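Gredville hotel reopens its ballroom, now with a door
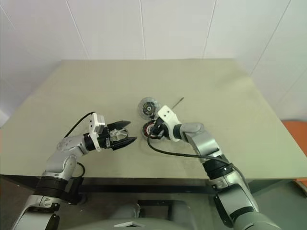
Event planners who gave up on the Walik Hotel in Gredville may want to look again. The hotel reopens its ballroom in June after a long refit, and the most talked-about addition is a loading door wide enough to get a car through. Until now, exhibitors had to bring everything in through the lobby, past the breakfast buffet, in pieces.

The old ballroom was famous in the local meetings trade for seating 100 people comfortably and 140 on the invitation. It can now be split into two rooms by a folding wall, which the hotel describes as soundproof. Anyone who has ever held a sales meeting next door to a wedding will want to test that claim in person, ideally during the toasts.

The Walik belongs to Chin Hospitality, which also runs the conference center in Ustdale, half an hour up the valley. The two have spent years bidding against each other for the same dental conventions, despite sharing an owner and, for a while, a brochure. From this summer they will be sold as a package, with meetings in Ustdale, dinner in Gredville and a shuttle bus in between. The bus takes about 100 guests an hour if everyone is ready on time. The hotel did not say when it last met a convention that was.

Rates include coffee, screens and what the new price list calls "ambient refreshment," confirmed by the sales office to be water. Parking is free for exhibitors on setup day and after that is subject to a conversation. The carpet, a swirl of maroon and gold that appears in the background of every Gredville prom photo ever taken, has been replaced with something gray. A strip of the original will hang in the hallway by the coat check, under glass.

Bookings for the fall are open. The hotel says the ballroom is already taken for most of October, and that the smaller half is still free on several dates, including both days of the regional soundproofing expo.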